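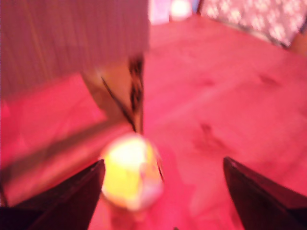 It will tell you it has the ball, it will tell you it is very pleased to have the ball, and the ball will be on the table, ran one early complaint to the makers of the Morsy gripper. The complaint was filed under "general feedback". It remains the best short account of what came to be known as the Morsy false hold, or, among those obliged to sit with it, the empty handshake.

The Morsy false hold was a fault in the control software of the Morsy, a two-fingered robot gripper made by Filtus at its works in Jastumham. In the faulty state the gripper closed on nothing, or on the edge of something, and reported a secure grip. The arm then carried out the rest of its task with great care, moving an absent object to the right place and letting go of it gently. The fault was most often met when the work surface was lit in one strong colour, and pink and red light were the worst offenders. It affected software version 4 and was corrected in the second revision of that version, having been declared corrected in the first.

Background

The Morsy was sold for light handling: soft balls, folded cloth, small boxes and other things that do not mind being picked up badly. It had no sensors in the fingertips. Filtus had left these out to save money and weight, and described the result in its sales literature as "a clean fingertip". The gripper judged its hold in two ways. A motor reading showed how hard the fingers were being resisted, and a camera check, supplied by a separate program named Benen, compared the view before closing with the view after.

Both checks had to agree before a hold was reported. This was the safeguard, and in versions up to the third it worked well enough to be ignored.

Cause

Version 4 changed the order of things. Soft objects resist very little, and the motor check had often refused to believe in a sponge that was plainly in the gripper. Users found this tiresome. Filtus therefore allowed Benen to overrule the motor whenever it was confident, and Benen was a confident program.

Its confidence came mainly from colour. If a patch of one colour stayed in the expected place between the fingers, Benen took it that the object had been gripped and was moving with the arm. Under ordinary white light this was a fair bet. Under strongly coloured light the camera corrected itself while the arm was moving, shifting every shade it saw, and the table could drift towards the colour that the object was supposed to be. Benen would find its patch, approve the hold and pass the good news along. Blur made matters worse, as the program had been told to be forgiving when the picture was smeared and took the instruction to heart.

The motor, meanwhile, went on reporting that there was nothing there. These reports were written to the log as notice 278, "low resistance, continuing". The manual listed notice 278 as information only. Users who asked whether they should worry about it were referred to the manual.

Effects

In most cases the harm was slight. Objects stayed where they were, and the only thing wasted was time. A gripper sorting balls into a tray might complete a full run, announce a full tray and stop, leaving the balls in their starting positions.

The more serious form was the half hold, in which one finger caught the edge of an object and the other caught air. The arm would lift, believing itself loaded, and whatever it had snagged would go part of the way and then leave. Since the software thought the grip was sound, it moved at full travelling speed and did not slow down near the edge of the table. Balls were the usual thing to be thrown. Heavier items were outside the stated use of the Morsy, although this had not stopped people.
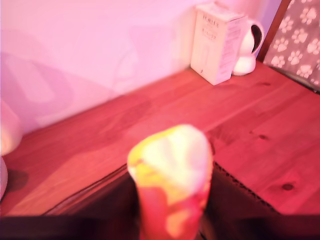

A third form, rarer and harder to spot, ran the other way round. The gripper held an object firmly but Benen, confused by the light, decided that it had gone. The arm then went back to look for it with the object still in its fingers, and pressed it into the table while trying to pick it up. Soft things came through this fairly well. The fingers did less well, and several owners sent back bent ones with notes asking whether this was covered. It was, after some letters.

No injuries were recorded. The safety notice that Filtus eventually issued advised users to keep their faces away from the arm while it was moving, a point on which most had already reached their own view.

Investigation

Filtus first put the trouble down to dirty lenses and sent out cleaning cloths. It next suspected loose cables. The link with lighting was made in Jastumham in March, when a tester noticed that the fault appeared in the late afternoon and vanished once the ordinary lights were switched on. The works had until then tested under white light only, in a room painted white, on a white bench.

A long test was then set up, using coloured lamps and wooden and cloth-covered surfaces. It ran to 3,321 attempts, and the results were compared with the logs. Notice 278 turned up in every false hold. It had also turned up in every false hold reported by customers, and could have been read there at any time.

Correction

The first revision of version 4 lowered Benen's confidence in coloured light. This cured the false hold and greatly increased the third form, so that grippers which had once claimed to hold everything now denied holding anything. It was withdrawn after a short and noisy period.

Revision 2 returned the final say to the motor. It also fixed the camera's colour setting at the start of each movement, and added a small wiggle of the fingers after closing, during which an object that was really there could be expected to push back. The wiggle added a little time to every grip – some users disliked it and asked for a way to turn it off. Filtus provided one, with a warning that took up most of a page.

Notice 278 was promoted to a fault and now stops the arm. Its wording was changed to "no object". The sponge problem, which had started the whole business, returned with the same revision and is listed in the release notes under known behaviour.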